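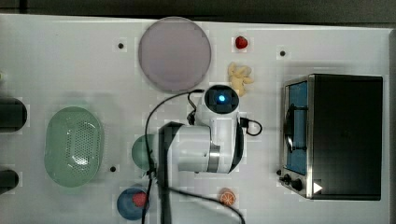 Our table from overhead, arm and toaster oven in place

Do we need a risk assessment for a small arm on a shared table?

Asked 24 Feb 2025 in Safety and Standards

We run a small arm on a table with toy kitchen items (plate, bowls, colander, play food) and a toaster oven. It does pick and place for a class project. There is no fence. People reach in by hand to put the strawberries and so on back where they started, and up to now they have done that whenever it suits them, sometimes with the arm still powered.

The building safety person has asked for a written risk assessment before we can carry on in February. Somebody in our group says the arm was sold as collaborative so we don't need one. Who is right? And if we do need one, how long does it have to be? I have seen one for an industrial cell that ran to 16 pages and I don't have that in me.

Also, does the oven count as part of it? We only use the door.

Tags: cobot, risk-assessment, shared-space, cables

3 answers

Satish Negi
Accepted answer

You need one. "Collaborative" on the box describes features of the arm. The assessment covers the application, meaning the arm plus the gripper, whatever it holds, the table, and the people around it. ISO 12100 is the general method, and ISO 10218 is the one for industrial robots. ISO/TS 15066 deals with contact between people and arms. Your site may not strictly require all of them for a teaching setup, so ask your safety person which they want you to follow.

Ours is 4 pages. It has a table with one row per hazard: what could happen, who to, how bad, how likely, what we do about it, what risk is left. Rows I would expect in yours:

Pinching between gripper and tabletop, or gripper and bowl rim.
Trapping a hand between the arm and the oven. The oven is a hard fixed object on the right, so a hand there can't move away the way it could in open space. Set a keep-out zone or a lower speed near it.
Cables. I can see a black one running around the arm and past the blue bowl. Check it through the full range of motion, then clip it or route it so it can't snag on a joint or drag a dish.
Reaching in to reset. Make the rule that the arm is stopped first, every time, and write down who is allowed to restart it.
Power loss. Find out whether your arm holds position or sags.

The oven counts. If you only use the door, leave it unplugged and put that in the document. If it ever gets plugged in you have a burn and fire hazard and the assessment has to be redone.

Date it, sign it, and review it when you change the gripper, the layout or the program.

Comment from the asker: Thank you. The trapping one had not occurred to any of us. We have unplugged the oven and I am writing the rows up now.

Rawat

Agree with most of the above. I'd add that you want the stop button where the person resetting can reach it without leaning over the arm. We had five people trained and the button was on the wrong side of the table for all of them. Tape a line on the floor too.

On speed, we use the reduced mode for anything with a hand nearby and full speed only with everyone behind the line. Don't rely on the colored light on the joint unless you have looked up what each color means for your model. Put the list on the wall.

Comment from Turkgate: Seconding the list on the wall. New people guess.

Cikora

its plastic fruit, just keep your fingers out of the way. we never wrote anything and had no problems

Comment from Satish Negi: The arm weighs the same whatever it is picking up. Please don't follow this one if you share the room with other people.

Viewed 2521 times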